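소개 | 티를로(Tirlow) 빨래 개기 교실

안녕하세요, 티를로를 꾸려 가는 조야 쿠슈니르예요. 빨래 개는 걸 가르친다고 하면 다들 한 번 더 물어보시더라고요. 네, 맞아요, 빨래 개기요!

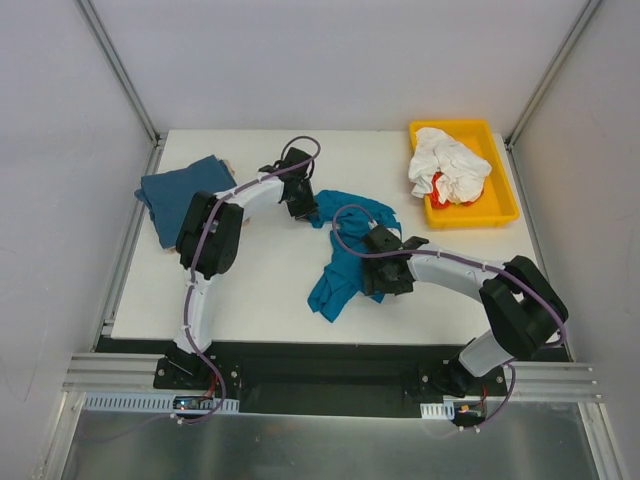

저는 원래 정리 상담을 하던 사람이에요. 남의 집 옷장을 열고, 안에 든 걸 전부 바닥에 꺼내 놓고, 다시 넣는 일을 꽤 오래 했죠. 그런데 석 달쯤 지나 다시 가 보면 옷장이 또 무너져 있는 집이 많았어요. 수납함도 그대로고 칸막이도 그대로인데 옷만 뭉쳐 있는 거예요. 그래서 물어봤더니 대답이 거의 같았어요. "선생님, 저는 개는 걸 배운 적이 없어요." 생각해 보니 저도 그랬어요. 어머니 옆에서 대충 보고 따라 한 게 전부였고, 제 수건은 늘 한쪽 귀퉁이가 삐져나와 있었거든요.

그렇게 동네 문화센터 한쪽에서 수건 개기 수업을 열었어요. 첫 수업에 온 분이 오리아나 베르가라 씨 한 분이었는데(지금은 저와 같이 수업을 맡고 있어요), 둘이서 탁자 하나 놓고 두 시간 동안 수건만 갰습니다. 끝나고 국수 먹으러 갔다가 거기서 또 냅킨을 갰고요. 그날 이후로 오리아나 씨는 한 번도 수업을 빠진 적이 없어요. 감기 걸린 날만 빼고요.

지금 쓰는 패트브리지 교실은 2018년 11월 27일 화요일에 문을 열었어요. 비가 와서 간판을 못 달았고, 그래서 처음 며칠은 유리문에 종이를 붙여 놓고 지냈어요. 옆 건물로 잘못 들어가신 분들, 아직도 죄송합니다. 이듬해 7월에는 프랫몬트에도 작은 교실을 하나 더 냈고, 거기는 레안드로 리바데네이라 씨가 맡고 있어요. 호텔 세탁실에서 오래 일하신 분이라 침대 시트를 혼자서 반듯하게 갭니다. 고무줄 들어간 매트리스 커버까지요! 저는 그거 배우는 데 한 달 걸렸어요.

수업에서 무엇을 하느냐

제일 먼저 하는 건 펴기예요. 개기가 아니라서 실망하시는 분도 계신데요, 건조기에서 나온 천은 대개 한 덩어리로 뭉쳐 있고, 어디가 모서리인지부터 찾아야 하잖아요. 저희는 천을 흰 상판 위에 올려놓고 모서리 하나를 잡는 것부터 연습해요. 하나를 잡고, 가장자리를 따라가서 옆 모서리를 잡고, 옆으로 당겨서 펴고, 손바닥으로 가운데 주름을 밀어내요. 공중에서 탁탁 터는 것도 좋지만 큰 천은 그러다가 다시 꼬여요. 저는 상판 위에서 천천히 펴는 쪽을 훨씬 좋아합니다.

그다음이 반 접기, 또 반 접기, 그리고 쌓기예요. 쌓을 때는 접힌 쪽을 앞으로 오게 두세요. 꺼낼 때 손이 한 장만 집게 되거든요. 이 얘기를 하면 꼭 누군가 "아!" 하시는데, 저는 그 소리 들으려고 이 일을 하는 것 같아요.

짙은 남색 천과 청록색 천을 연습용으로 좋아해요. 흰 상판에 올리면 가장자리가 또렷하게 보여서 초보자 눈이 덜 헤매요. 갠 것은 왼쪽에 쌓고, 아직 차례가 안 된 것은 쟁반에 담아 두는 게 저희 교실 버릇인데, 왼손잡이인 힐셀라 베니테스 씨는 전부 반대로 하세요. 그것도 아무 문제 없습니다. 쌓는 자리만 정해 놓고 바꾸지 않으면 돼요.

수업은 이렇게 나뉘어요.

수건과 행주 반: 완전 처음이신 분께 권해요. 얇은 천, 두꺼운 천, 늘어난 천까지 다 만져 봅니다.
티셔츠와 속옷 반: 서랍에 세워 넣는 법을 같이 해요. 집 서랍 깊이를 재 오시면 거기에 맞춰 접는 폭을 잡아 드려요.
큰 빨래 반: 시트, 이불 커버, 식탁보. 프랫몬트에서만 열려요. 둘이 짝을 지어 하니까 가족이나 친구랑 같이 오셔도 재밌어요.

한 반 정원은 30명이에요. 처음엔 더 받아 보기도 했는데 탁자가 모자라서 무릎 위에서 개는 분이 생기더라고요. 지금까지 저희 교실을 거쳐 간 수강생이 약 2,000명이고, 출석부 첫 장은 아직 제 책상 서랍에 있어요. 오리아나 씨 이름이 맨 위에 혼자 적혀 있는 그 종이요.

베르가라 천 서랍

교실 안쪽에 저희가 '베르가라'라고 부르는 서랍장이 있어요. 오리아나 씨가 친정에서 가져온 천을 넣어 두기 시작하면서 그 이름이 붙었어요. 이제 922장이나 되고(필라르 브라보 씨가 연말마다 세어 주세요), 감촉도 크기도 다 달라요. 수강생은 한 번에 열 장까지 빌려 가실 수 있고, 다음 수업에 개어서 돌려주시면 됩니다. 안 개어서 가져오셔도 받아요. 대신 그 자리에서 같이 개요, 하하.

집에 남는 천이 있으면 보내 주세요. 구멍이 나도 괜찮고 색이 바래도 괜찮아요. 다만 세탁은 한 번 해서 보내 주시고, 섬유유연제는 빼 주시면 고맙겠어요. 미끄러워서 처음 배우는 분들이 모서리를 자꾸 놓쳐요.

자주 물어보시는 것들도 조금 적어 둘게요. 아이와 같이 와도 되나요? 그럼요. 키가 탁자보다 크면 돼요. 다림질도 가르치나요? 아니요, 저는 다림질을 정말 못해요. 양말은요? 양말은 티셔츠 반 마지막 시간에 합니다. 뒤집어 뭉치는 방식으로 수십 년 해 오신 분들과 매번 작은 논쟁이 벌어지는데, 그 시간을 제일 기다리는 분도 있어요.

수업 신청은 전화나 문자로 받고 있고, 구경만 하러 오셔도 돼요. 패트브리지 교실은 오전에 문을 열어 두니까 그냥 들어오세요. 차는 보리차밖에 없지만 넉넉하게 끓여 둘게요!

조야 드림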